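Search the help log
Type a keyword or ticket number

Ticket 314 – AC remote in the back bedroom, display comes and goes
Opened Jan 15, 2018
Unit: Kuminik wall unit, back bedroom, Prillside apartments
Status: closed, with a maybe

I'm putting all of this in one place so that whoever has the apartment after us doesn't have to start from scratch like I did!

So the complaint was simple enough. The remote for the bedroom unit kept going blank. You'd press the power button, get the beep from the wall, the temperature would come up like normal, and then a few minutes later the screen would be empty and nothing you pressed did anything. Give it a smack on the palm and back it came. (I know. Everybody does it.)

First thing I tried was new batteries, obviously. I had a pack of Benine ones in the kitchen drawer, put 2 of those in, and it behaved for a whole evening. Next morning, blank again. So either the batteries were duds or they weren't the problem, and I spent way too long on the idea that they were duds. I tried them in the kitchen clock and the clock ran fine, so there went that theory.

Second thing was the contacts. I took the batteries back out and looked in the compartment with a flashlight, and one of the springs had a dull, crusty look at the tip, kind of whitish. Not a lot of it! I rubbed it with a pencil eraser, then a cotton swab with a tiny bit of rubbing alcohol, and left the cover off for 17 minutes while I did the dishes. I also stretched the spring out a little with a toothpick – gently, those things are flimsy – so it would push harder against the battery.

Put it back together and the screen came up at 24.0. That's Celsius, by the way. My mother-in-law saw the number and thought the unit was set to freeze us all. I still haven't found how to switch it to Fahrenheit, and the booklet only covers the older model with the bigger buttons.
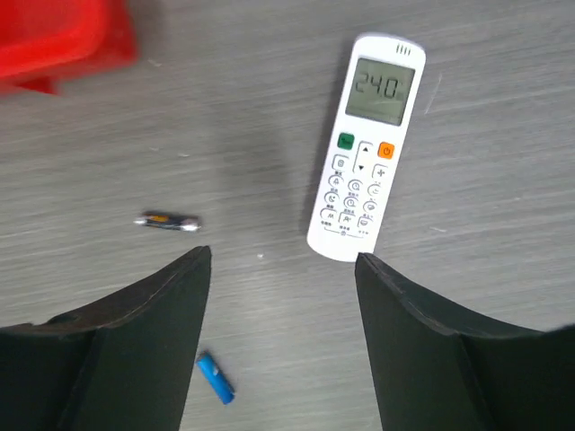

Shengli Gu wrote back on the ticket that evening and asked if I'd checked whether the two batteries were the same age, because the Osagie building had a whole string of these last August and half of them came down to one old battery paired with one new one. Fair question, but mine both came out of the same pack. The other suggestion was to leave the batteries out overnight and let the remote forget everything, timer included.

I did that too. Lost the clock setting and had to figure out the timer all over again, and I'm still not totally sure I have it right. If the unit kicks on at four in the morning, you'll find an update under this one.

Where it stands now: 3 days, no blank screen. I've had the fan on low most nights and changed the temperature up and down a bunch just to bother it. I also dropped it once by accident, onto the rug, and it kept going. I'm calling it the spring, with the crusty tip as its accomplice.

What I'd do next if it comes back: clean the other contacts as well (I only did the ugly one), and then ask the office for a replacement remote.

Comments

marlo_b: Same thing with mine! I folded a bit of foil in behind the battery and it's been fine since summer. Probably not the proper way.

Unit 2 upstairs: Does the eraser trick leave crumbs in there? I'm scared of making it worse.

Reply from ticket owner: It did leave a few – I tipped it over and blew them out before the alcohol part.

Tess: If anyone finds the Fahrenheit setting please post it, I've been doing math in bed for two winters.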